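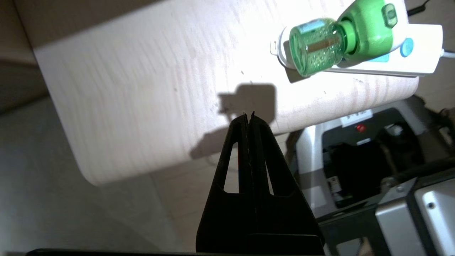
The arm in the back room at Drendley

The workshop at Drendley is open to members until ten on a Friday, and for most of last winter the arm was the last thing to be switched off. It belongs to the six of us who paid for it. We built it from a mixture of bought joints, printed brackets and parts taken out of a dead packing machine, and the job we set it was a dull household one: take a plug-in device out of a power strip and put it back again.

That sounds small. A plug is a hard thing for a cheap arm. It has to be gripped squarely, pulled straight and returned to holes with very little room to spare. An air freshener makes it harder, as the bottle hangs off one side and changes the balance as soon as the plug is free. Ours is a green one, with a clear green bottle and a wick down the middle, and it sits in a white power strip on a pale wooden panel. The strip isn't live during trials.

What the arm is made of

The gripper has two black fingers that taper to a point, each with a long triangular opening through it. Our first pair were solid. They were stiff, and they shoved the bottle sideways whenever they touched it off centre. A camera sits at the wrist and looks along the fingers, so whoever is steering sees the tips in the middle of the picture and the work beyond them.

The joints came from Vasus, bought second-hand as a set of five with one spare. The controller is a Brerholm board, which was chosen on price. It runs warm and its manual is poor, but it has been reliable once set up. The whole build has cost £2413 so far, against a budget of £2000 agreed at the start. Most of the overspend went on a replacement shoulder joint and a decent power supply. The software cost nothing except evenings.

Light and shadow

Lighting has taken up more time than any mechanical part. With a strong lamp overhead, the pale wood goes nearly white and the fingers go nearly black. They also throw a blocky shadow on the panel just where the operator wants to look. A person learns to ignore it quickly. The software doesn't, and in early tests it treated the edge of the shadow as the edge of a solid object and steered round it.

We tried a dimmer lamp, then a second lamp, then a sheet of tracing paper over the first. The tracing paper helped most. We still run some trials under the hard light, as kitchens and hallways are not lit for the convenience of robots.

How a session runs

A session is 30 attempts, driven by hand with a small copy of the arm that the operator moves about on the next bench. Each attempt starts with the fingers closed and clear of the strip. The operator opens them on the approach, takes hold of the plug body, lifts, pauses and puts it back. Gripping the bottle counts as a miss.

Results go in a paper notebook first and are typed up later. The best operator in the group is also the slowest. Fast hands tend to twist at the lift, and a twisted plug goes back badly.

Next on the bench

The wrist still has 2 degrees of play in it, which matters little in the air and a great deal at the socket. A new bearing housing is drawn up and waiting for time on the mill. After that the arm moves to the Sandoval open workshop for the month of July, where the benches are lower and the light comes from windows. The base plate will need four new holes before it fits.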